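트럭 캠퍼

트럭 캠퍼(영어: truck camper)는 픽업트럭의 적재함에 실어 사용하는 탈착식 주거용 구조물이다. 슬라이드인 캠퍼, 적재함 캠퍼라고도 한다. 차체에 영구적으로 고정되는 모터홈이나 별도의 차축을 가진 카라반과 달리 자체 바퀴가 없으며, 운행 중에는 하중 전체를 트럭의 차대가 부담한다. 목적지에서는 네 모서리에 달린 잭으로 캠퍼를 들어 올린 뒤 트럭을 빼내어 따로 쓸 수 있다.

목차
1 명칭
2 구조
2.1 골조와 외피
2.2 잭
2.3 고정 장치
3 종류
4 실내
4.1 취침 공간
4.2 취사 공간
4.3 급배수와 난방
5 하중과 무게중심
6 탑재와 하역
7 제작사
8 관리
9 같이 보기

명칭

초기에는 농가나 목장에서 쓰던 화물차에 상자 모양의 숙소를 얹은 것을 통틀어 캠퍼라 불렀다. 이후 견인식 차량이 보급되면서 둘을 구별하기 위해 앞에 '트럭'을 붙이게 되었다. 한국어에서는 '트럭 캠퍼'와 '적재함 캠퍼'가 함께 쓰이며, 화물칸에 씌우는 덮개만을 가리키는 '캐노피' 또는 '하드탑'과는 구별한다. 다만 중고 거래에서는 침상만 설치한 하드탑을 캠퍼로 부르는 경우도 있다.

구조

골조와 외피

골조는 목재, 알루미늄, 유리섬유 강화 플라스틱 가운데 하나를 주재료로 한다. 목재 골조는 가공과 수리가 쉽고 나사를 박을 자리가 많아 가구를 붙이기에 유리하지만, 누수가 생기면 이음부부터 썩는다. 알루미늄 골조는 각관을 용접하여 만들며 부식에 강하다. 금속이 열을 잘 전하므로 골조가 외피와 맞닿는 곳에 단열 띠를 넣지 않으면 겨울철 안쪽 벽에 결로가 줄무늬처럼 나타난다.

유리섬유 방식은 상하 두 쪽의 틀에서 떠낸 껍데기를 허리선에서 맞붙인다. 이음매가 한 줄뿐이어서 누수 가능성이 낮다. 반면 금형 비용이 크기 때문에 제작사가 평면 구성을 자주 바꾸지 못하고, 같은 외형이 오랫동안 유지되는 경향이 있다.

외피와 내벽 사이에는 압출 발포 폴리스티렌이나 폴리우레탄 판을 채운다. 지붕은 물이 고이지 않도록 가운데를 조금 높이거나 뒤쪽으로 기울인다. 환기창과 태양광 패널의 배선이 지붕을 통과하는 곳은 누수가 가장 잦은 부위로 꼽힌다.

잭

잭은 캠퍼를 지면에서 들어 올려 지탱하는 다리이다. 손으로 돌리는 기계식, 유압식, 전동식이 있다. 전동식은 네 개를 동시에 또는 하나씩 조작할 수 있으며, 전원이 끊겼을 때를 대비해 수동 손잡이를 끼우는 구멍을 둔다. 뒷바퀴가 복륜인 트럭은 뒤쪽 펜더의 폭이 넓으므로 앞쪽 잭을 바깥으로 밀어내는 연장 브래킷이 필요하다.

잭의 발판은 면적이 작아 무른 땅에서는 파고들기 쉽다. 이 때문에 발판 밑에 받침판을 까는 것이 일반적이다. 장기간 트럭 없이 세워 둘 때는 캠퍼를 되도록 낮게 내리고 바닥 중앙에 지지대를 추가로 괸다.

고정 장치

운행 중 캠퍼는 네 곳에서 트럭에 고정된다. 캠퍼 쪽 고리와 트럭 쪽 고정점 사이를 턴버클로 잇고, 턴버클 안의 스프링이 노면 충격을 일부 흡수한다. 트럭 쪽 고정점은 적재함 벽에 다는 방식과 차대에 직접 볼트로 체결하는 방식으로 나뉜다. 적재함 벽 방식은 설치가 간단하지만 얇은 판금에 힘이 걸려 벽이 휘거나 찢어질 수 있어, 무거운 캠퍼에는 차대 체결 방식을 쓴다.

적재함 바닥에는 고무 매트를 깐다. 매트는 캠퍼가 앞뒤로 미끄러지는 것을 막고 바닥의 굴곡을 메운다. 플라스틱 적재함 라이너는 표면이 미끄러우므로 떼어 내고 매트만 까는 경우가 많다. 적재함 앞벽과 캠퍼 사이에 틈이 남으면 급제동 시 캠퍼가 앞으로 밀리기 때문에 각목이나 고무 완충재로 간격을 맞춘다.

종류

트럭 캠퍼는 지붕의 형태에 따라 고정식과 팝업식으로 나뉜다.

고정식은 벽과 지붕이 하나로 이어진 형태이다. 단열과 방음이 좋고 상부 수납장을 설치할 수 있다. 전고가 높아 지하 주차장이나 높이 제한이 있는 도로를 지나기 어렵고 옆바람의 영향을 크게 받는다.

팝업식은 주행할 때 지붕을 내려 두고 정차 후에 들어 올린다. 올라간 부분의 벽은 방수 직물로 되어 있다. 공기 저항과 무게중심이 낮아 비포장도로에 적합하지만, 직물 벽은 열 손실이 크며 젖은 채로 접으면 곰팡이가 생긴다. 지붕 전체가 수평으로 올라가는 것과 앞쪽을 축으로 뒤쪽만 열리는 쐐기형이 있다.

적재함의 형태에 따른 구분도 있다. 일반 적재함용은 바퀴 덮개를 피하기 위해 아랫부분의 폭이 좁다. 평판 적재함용은 측벽이 없는 평평한 바닥에 올리므로 아래쪽까지 전폭을 활용할 수 있고, 출입문을 옆면에 낼 수 있다. 평판 적재함용은 바닥 아래 좌우에 공구함을 다는 경우가 흔하다. 일부 대형 모델은 정차 후 벽의 일부를 밖으로 밀어내는 슬라이드아웃을 갖춘다.

실내

취침 공간

대부분의 트럭 캠퍼는 운전실 지붕 위로 돌출한 부분에 침대를 둔다. 이 부분을 캡오버라고 한다. 매트리스를 차량의 진행 방향과 나란히 놓는 배치와 가로로 놓는 배치가 있다. 가로 배치는 캡오버의 길이를 줄일 수 있으나 안쪽 사람이 드나들 때 바깥쪽 사람을 넘어야 한다. 식탁을 내려 보조 침대로 바꾸는 구조도 널리 쓰인다.

매트리스 밑면은 체온과 바깥 공기의 온도 차 때문에 습기가 차기 쉽다. 이를 줄이기 위해 살대나 통기성 매트를 밑에 깐다.

취사 공간

취사 공간은 출입문과 가까운 한쪽 벽에 배치하는 것이 보통이다. 개수대, 화구, 소형 냉장고가 기본 설비이며 작업대의 길이가 짧아 개수대나 화구 위에 덮개를 얹어 작업 면으로 쓴다. 도마를 덮개로 겸하는 제품도 있다. 작업대 상판으로는 천연석보다 가벼운 합성 소재가 선호되며, 석재의 무늬를 인쇄한 판재도 쓰인다.
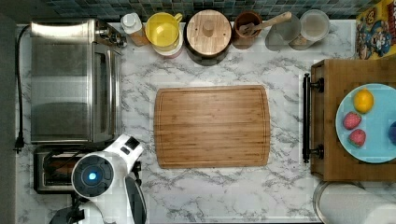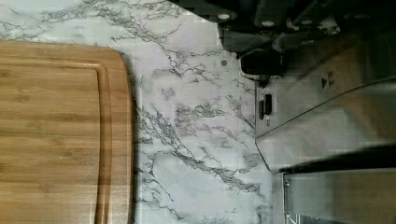

대리석 무늬 조리대에 놓인 대나무 도마

운행 중 진동으로 물건이 쏟아지지 않도록 서랍에는 누름식 잠금쇠를 달고 선반 앞에는 턱을 댄다. 유리 용기는 천이나 칸막이로 서로 닿지 않게 한다. 상부장에는 가벼운 물건을, 하부장에는 통조림과 조리 도구를 넣는 것이 무게 배분에 유리하다.

화구의 연료로는 액화석유가스가 가장 많이 쓰인다. 가스통은 실내와 격리되고 바닥에 배기구가 있는 별도의 함에 넣는다. 축전지 용량이 늘어나면서 가스 설비를 없애고 인덕션을 설치한 모델도 나오고 있다. 가스 화구를 쓰는 동안에는 지붕 환기창과 창문을 함께 연다.

급배수와 난방

청수통은 바닥 가까이에 두며 전동 펌프로 물을 보낸다. 개수대와 샤워기에서 나온 물은 오수통에 모은다. 변기는 분리 가능한 카세트식이 주류이고, 작은 캠퍼에서는 휴대용 변기를 수납장에 넣어 두고 쓴다. 겨울철에 사용하는 캠퍼는 물통과 배관을 난방이 닿는 이중 바닥 안에 둔다. 배수 밸브가 외부에 드러나 있으면 물통이 얼지 않아도 밸브만 얼어 배수를 못 하게 될 수 있다.

난방에는 가스 또는 경유를 쓰는 온풍기가 사용된다. 온풍기의 연소 공기는 실외에서 들여오고 배기도 실외로 내보낸다. 캠퍼 안에는 일산화탄소 경보기와 소화기를 비치한다.

하중과 무게중심

트럭 캠퍼를 고를 때 가장 먼저 확인할 값은 트럭의 허용 적재량이다. 여기에는 캠퍼의 무게뿐 아니라 승객, 물, 연료, 가스, 식료품, 짐, 고정 장치의 무게가 모두 포함된다. 제작사가 표기하는 건조 중량은 물통과 가스통이 비어 있고 선택 사양이 빠진 상태의 값인 경우가 많아 실제 운행 중량과 차이가 난다. 예를 들어 60리터 청수통을 가득 채우면 그 물만으로 60킬로그램이 늘어난다.

무게중심의 앞뒤 위치도 중요하다. 캠퍼의 무게중심은 트럭의 뒤차축보다 앞에 놓여야 한다. 뒤로 벗어나면 앞바퀴에 걸리는 하중이 줄어 조향과 제동 성능이 떨어진다. 제작사는 캠퍼 측면에 무게중심의 위치를 나타내는 표지를 붙인다. 적재함이 짧은 트럭에 긴 적재함용 캠퍼를 실으면 뒷문을 떼어도 바닥이 밖으로 나오게 되고, 무게중심이 허용 범위를 벗어나기 쉽다.

하중에 맞추어 트럭의 현가장치를 보강하기도 한다. 보조 공기 스프링은 차체의 처짐을 줄이고, 굵은 스태빌라이저 바는 좌우 기울어짐을 억제한다. 이러한 부품은 승차감과 자세를 개선하지만 차량에 정해진 허용 총중량을 높이지는 않는다. 타이어와 휠의 하중 등급은 별도로 확인해야 한다.

탑재와 하역

탑재는 평탄하고 단단한 지면에서 한다. 먼저 트럭의 뒷문을 내리거나 떼어 내고, 캠퍼 바닥이 적재함 바닥보다 높도록 잭을 올린다. 트럭을 캠퍼 밑으로 천천히 후진시키면서 좌우 간격을 맞춘다. 운전자가 양쪽 바퀴 덮개를 동시에 볼 수 없으므로 보조자가 뒤에서 신호를 보내거나 후방 카메라를 이용한다. 위치가 맞으면 잭을 조금씩 번갈아 내려 캠퍼를 바닥에 앉히고, 턴버클을 조인 뒤 잭을 끝까지 올린다. 전원 연결선은 마지막에 꽂는다.

하역은 반대 순서로 진행한다. 전원 연결선이나 턴버클을 풀지 않은 상태에서 트럭을 빼다가 배선과 외피가 손상되는 사고가 잦다. 잭을 올릴 때는 앞쪽을 뒤쪽보다 약간 높게 유지한다. 한 모서리만 지나치게 올리면 나머지 잭에 비틀림이 생긴다.

첫 주행 후에는 짧은 거리를 달린 다음 턴버클의 장력을 다시 점검한다. 매트가 눌리면서 고정이 느슨해질 수 있다.

제작사

트럭 캠퍼 산업은 소규모 업체의 비중이 높다. 캠퍼가 트럭의 적재함 치수에 맞아야 하므로 주문 제작이 많고, 생산량이 적어 자동화가 제한적이기 때문이다.

Zosora(조소라)는 트루쿨빌(Trurkulville)에 공장을 둔 제작사로, 알루미늄 골조의 고정식 캠퍼를 생산한다. 창업자 할라 마흐루스(Hala Mahrous)는 원래 냉동 탑차의 단열 패널을 제작하던 기술자였다. 초기 제품은 냉동 탑차용 패널을 그대로 잘라 썼으며, 창문이 작고 벽이 두꺼운 것이 특징이었다. 현재의 제품군은 7개 모델로 구성되고, 그중 가장 큰 모델에만 슬라이드아웃이 있다. 트루쿨빌 공장은 매년 9월에 기존 구매자를 대상으로 잭과 창틀 실링을 점검하는 행사를 연다.

Kütt(퀴트)는 팝업식 전문 업체이다. 설계자 아우스트라 루이크(Austra Luik)가 고안한 쐐기형 지붕은 가스 스프링을 쓰지 않고 접이식 판넬 두 장으로 지붕을 받친다. 직물 벽은 지퍼로 분리되어 교체가 가능하다. 이 회사의 기본형 '플라테티'(Flatetti)는 평판 적재함 전용으로, 실내 설비를 거의 갖추지 않은 빈 상태로 출고되며 구매자가 바닥 레일에 가구를 직접 설치한다. 레일은 좌우를 합해 11개의 고정점을 제공한다. 초기 생산분은 출입문 아래쪽 고무가 얇아 먼지가 들어온다는 지적을 받았고, 이후 이중 고무로 변경되었다.

관리

누수 점검은 트럭 캠퍼 관리에서 가장 비중이 큰 작업이다. 지붕 이음부, 창틀, 모서리 몰딩의 실란트가 갈라졌는지 살피고 필요한 부분을 긁어낸 뒤 새로 바른다. 기존 실란트 위에 다른 종류를 덧바르면 접착되지 않는 조합이 있으므로 성분을 확인한다. 목재 골조에서는 내벽을 손으로 눌러 물렁한 곳이 있는지 확인하며, 캡오버의 앞쪽 아래 모서리가 가장 먼저 손상되는 편이다.

잭의 내부 나사에는 정기적으로 윤활제를 바르고, 사용하지 않는 계절에는 물통과 배관을 비운다. 배관에 남은 물은 압축 공기로 불어내거나 무독성 부동액으로 밀어낸다. 축전지는 분리하거나 유지 충전기를 연결해 둔다. 냉장고 문은 조금 열어 두어 냄새와 곰팡이를 막는다. 실외에 보관할 때 비닐 덮개를 밀착해 씌우면 습기가 갇히므로 통기성 덮개를 사용한다.

같이 보기

픽업트럭
평판 적재함
하드탑
카라반
모터홈
턴버클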